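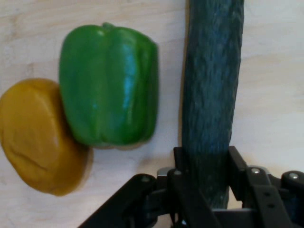

How does a town decide which produce stalls may sell at its covered market?

At Clotbridge, the market office ranks applications by the distance between the farm and the market hall, and then by what each grower proposes to sell in the leanest weeks of March. Price is left to the stallholder.

The market manager, who has held the post for 11 years, described the system during a conversation at the office on the upper floor of the hall. "We receive applications from growers of every size," the manager said. "The rules have to work for a family with one greenhouse and for a farm with hired staff."

The last round drew applications from as far away as Taltura. Stalls are let for one season at a time, and the fee is $604, payable in two parts. Until the rules were revised, a stall could be passed on within a family without review. The manager acknowledged that the change was not welcomed by all. "Some of our longest-standing growers felt that their service had been overlooked. We met with each of them. Most applied again and were accepted."

The office also inspects scales, labels, and storage. Growers who sell cucumbers, peppers, and other tender crops are asked to keep them out of direct sun, and the east side of the hall has been fitted with awnings for this purpose. Wholesale trade is not permitted before 10 in the morning, a rule that dates from the opening of the hall.

Asked about the Melomik wing, which is to add covered space for bakers and cheesemakers, the manager was cautious. "The plans are approved and the drainage work has started. I would prefer not to promise an opening date until the roof is on."

The wing will also have a teaching kitchen, to be used by the Haddadin cooking school on weekday evenings. The school has 700 names on its mailing list and currently meets in a church basement.

Applications for the coming season may be collected from the market office or requested by mail. Growers who were declined in the last round are invited to apply again and will not be charged a second filing fee.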